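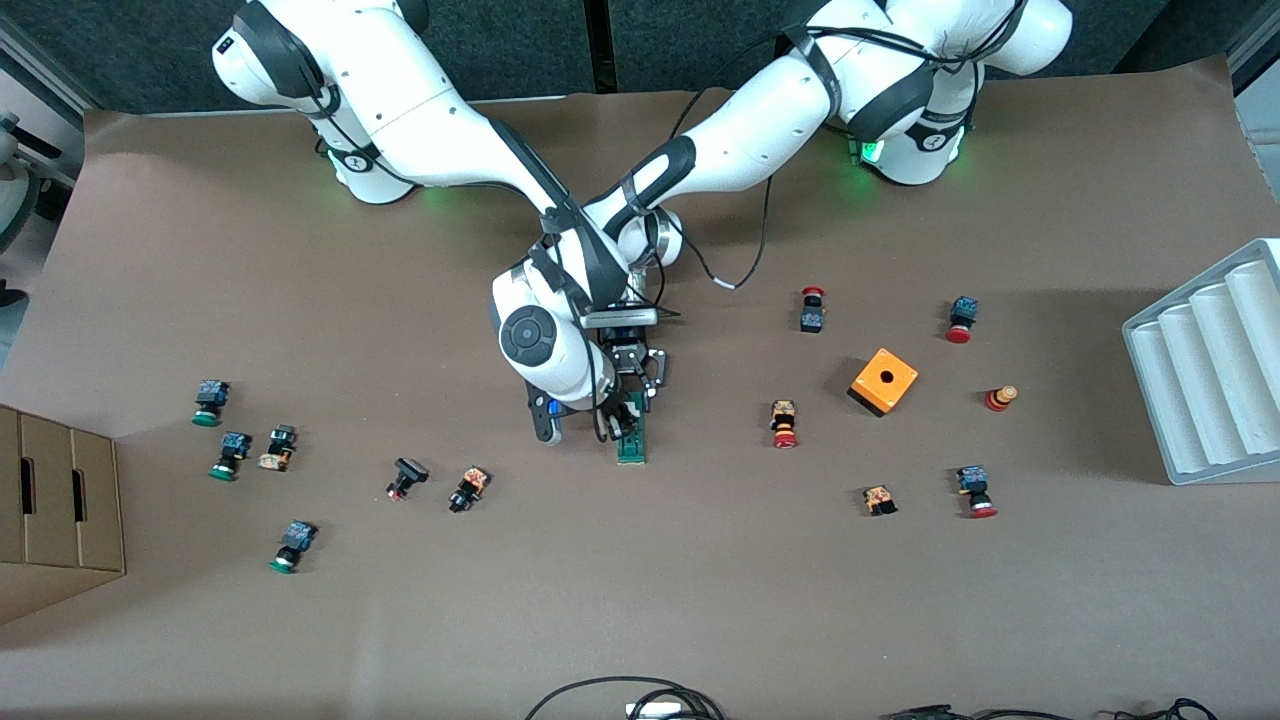

HENDBY, October – Good news from our end of the workshop! Khoury is bringing out Lasis, a parts service for anyone who looks after control stations and is tired of hunting for one little green button.

I've spent years in the pushbutton business and I still get excited when a tableful of it comes out. Green caps, a red mushroom head, switch blocks, an orange enclosure with a single round hole on top – I could sort this stuff all afternoon (and plenty of afternoons I do).

With Lasis you can order heads, contact blocks and housings one by one, or have us pick out a matching set for you. We're starting with 162 parts in the list and we'll be at 200 by December. Small orders are fine. If all you need is one contact block, order one contact block!

Our first regular customer is Vanano, the packaging shop across town, where 66 stations are getting fresh buttons this season. I went over to help with the first eight and came home with a very long wish list for the next catalog.

Orders open at 8 in the morning at the Khoury counter in Hendby. Bring the old part along if you have it, and we'll find its match.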